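Piladport Hand-Held Gripper, Block Finger Set
Grippers > Hand-held > Parallel finger

Item 571
Page updated Wednesday, October 13, 2021

We've been wanting to put this one on the site since May, when the first set came in from Piladport and promptly went missing from the shelf because everyone at the bench wanted a turn with it. It's a two-finger gripper you hold in your own hand, with a camera looking out over the fingers, so you can work through a pick yourself before you ask an arm to do it. If you've ever spent a whole afternoon reprogramming an approach only to find out the fingers were the wrong shape, you'll see why we like it so much!

What it's good at

Thin, floppy things. We ran it against the Noguchi slim fingers and the Cleria soft cups, and on cloth the Piladport blocks were the most fun by a long way. The Noguchi pair slides under a hem beautifully but lets go if you lift at an angle. The Cleria cups are lovely on bottles and fruit (really lovely, see their own page) and pretty hopeless on anything sheer, where they tend to push the material along the table. The blocks come in square from both sides and pinch up a fold, and a fold is what you want.

Our usual test cloth is a light blue one, thin enough to see through in a single layer. We bunch it loosely on a white table, open the fingers wide on either side of the folded end and close slowly.

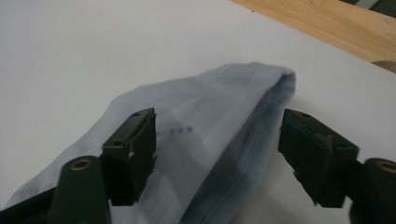 Pads and pivots

The pads and arms are dark green plastic, and the pads have that slightly rough printed edge. Each pad has a small screw hole in its top face, and the arms carry brass-colored eyelets that are easy to spot while you work. Run a fingernail along the pad edges before your first session with delicate fabric, and knock down any burr with fine sandpaper. Ours needed a minute of it.

Opening: 90 mm between pads
Fingers: 2
Pad style: block, flat inner face
Pads sold separately: yes, in pairs

Using it with an arm

The Prorkholm wrist plate takes the same finger set, so what you learn by hand carries over nicely. We got the best matches when we kept the hand-held tool low and moved at the speed the arm would move. It's tempting to flick your wrist at the end of a pick. Try not to, the arm won't.

One gripe: the trigger is stiff for small hands, and after 70 picks in a row you'll feel it in your thumb. Piladport has a lighter spring, and we'd order it with the gripper.

In the box

Hand-held gripper with block fingers fitted
Camera bracket
Hex key
Spare pad screws

See also: Noguchi slim fingers, Cleria soft cups, Prorkholm wrist plate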